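Stumow Teleop Bench – FAQ

Do I need experience?
No. Most people get the hang of it in a shift. First 14 demos are practice and get tossed.

By hand or by remote?
Both. Hand guiding for single-arm jobs, remote for anything with two arms. Booking page tells you which, check it before you come in.

How long is a session?
2 hours, short break in the middle. Doors open 8:30, Tuesday is the late one.

What counts as a good demo?
Slow and steady. Pause before you close the jaws, pause again before you let go. Handovers are the hard bit – second gripper needs a proper hold before the first one opens. If you fumble it, keep going and tag it "recovery". We want those too.

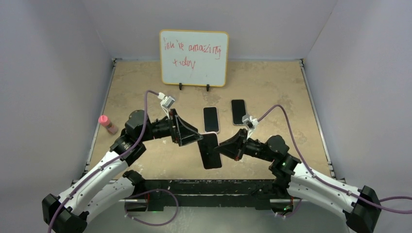
Phone handling task, both grippers on the one phone.

Can I move stuff on the table between runs?
Yes, please do. Same layout 225 times is no use to anyone. Change the colour and position of the extras, leave the camera mounts alone.

The arm is lagging behind my hands?
Let go of the triggers, wait for it to catch up, re-centre. Still laggy, log it under Drodow (thats the control software) and swap benches.

How many demos do you need?
Nearly 2,000 per task for the Besamard set. Smaller tasks vary.

Do I get paid for deleted runs?
Yes, you're paid by the hour. Timesheets go thru the Sandberg office, not us.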